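The Second Hand
August | Fiction | By the night desk at Hindadham Quarterly

The finding was that the robot did better when it was allowed to hesitate. I had found this, and for most of a Sunday I was the only person in the world who knew it, unless you count the robot.

I should say how it came about. Tronia had hired me to make the thing faster. They had a deal cooking with a warehouse outfit called Prukow, and Prukow wanted to see items go from a shelf to a bin and from a bin to a shelf at a speed that would justify the carpet we were standing on. My method, approved in a meeting I slept through with my eyes open, was to take out the pauses. The machine had picked up pauses from the people who taught it. Every time one of us had steered it through a task, we had stopped before the grab, the way you stop before picking up a cat. It had watched us do this for 257 sessions and concluded that stopping was part of the job.

So I wrote a filter. The filter went through the sessions and snipped out every stretch where the hands weren't going anywhere. I trained a new version on what was left and called it Hartley, after the street I grew up on, where people drove like that.

Hartley was fast. Hartley went at a shelf like a man looking for his keys with the taxi outside. It also got hold of what it was after only 44 percent of the time, and the rest of the time it closed its fingers with great confidence on the air next to it.
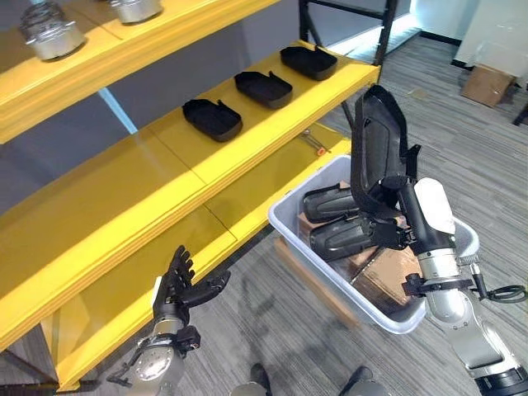 My manager took the view that 44 was a starting point. She was a great one for starting points. She asked what the old version scored, the slow one, and I told her 68, and she asked whether there was some way to present those two numbers so that the second one didn't come up.

I went back to my desk and thought about it. I thought about it for three days, during which I also reorganized my cables and wrote a long message to my sister that I didn't send. What bothered me was that I'd only thrown away the parts where nothing happened. You can't learn anything from a person standing still. I had put that sentence in the proposal, and it had been quoted back to me by people senior to me, so I knew it was true.

On Sunday I came in to prove it. I had the building to myself apart from the hum in the ceiling. I ran the old version, the dawdler, and I sat on the carpet with my back to the wall and watched it the way my grandmother used to watch the neighbors.

It reached. It stopped. I had always looked away at that point, to check my phone or the clock or the number on the screen. This time I kept looking, and the wrist was turning. It was hardly anything. A degree, then a bit of a degree back, and the thumb eased out a little, like someone making room on a bench. My filter had a threshold, and the threshold said that anything smaller than this was standing still. I had picked the threshold on a Tuesday's worth of coffee, because it was a round number.

Then it took hold of the thing and carried on.
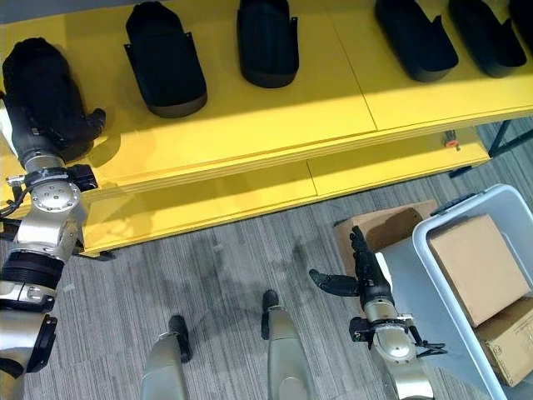
I'd like to report that I leapt up. My leg had gone to sleep, so I stayed where I was and ran through the list of people I would have to tell. It was a longer list than the list of people I'd have to tell if I kept my mouth shut, which had no one on it. I considered that list for a while too. It had a lot going for it.

What I did in the end was lower the threshold, put the little stretches back, and start the training over. I kept the cut on the long dead spots, where whoever was steering had wandered off for a sandwich. Then I went out and had a sandwich myself.

The third version came out slower than Hartley and a shade quicker than the dawdler. It hit 68 again, to the digit, which was a letdown. I had been hoping for something with an 8 in the front. I ran it until the light had gone off the shelves, and it stayed at 68, reaching and pausing and turning its wrist that tiny amount, no more impressed with my discovery than with anything else I had done to it.

On the slide I called the pauses "pre-contact adjustment." My manager asked if we could call them something that sounded less like waiting. Somebody from Prukow, on the speakerphone, said their own people did the same thing, the good ones anyway, and that they'd been trying to train it out of them for years.

There was a silence on the line then. I timed it, out of habit. Under the old threshold it would have been cut.

"Well," my manager said, "it's a starting point."

I said I'd write it up. I went back to my desk, opened the file, and sat with my hands over the keys.

Recent fiction
The Understudy's Umbrella
Four Rooms and a Goat
What the Ferry Charged
Small Claims

Get new stories by email. You can unsubscribe at any time. This site uses cookies to remember your reading preferences. Accept | Manage settings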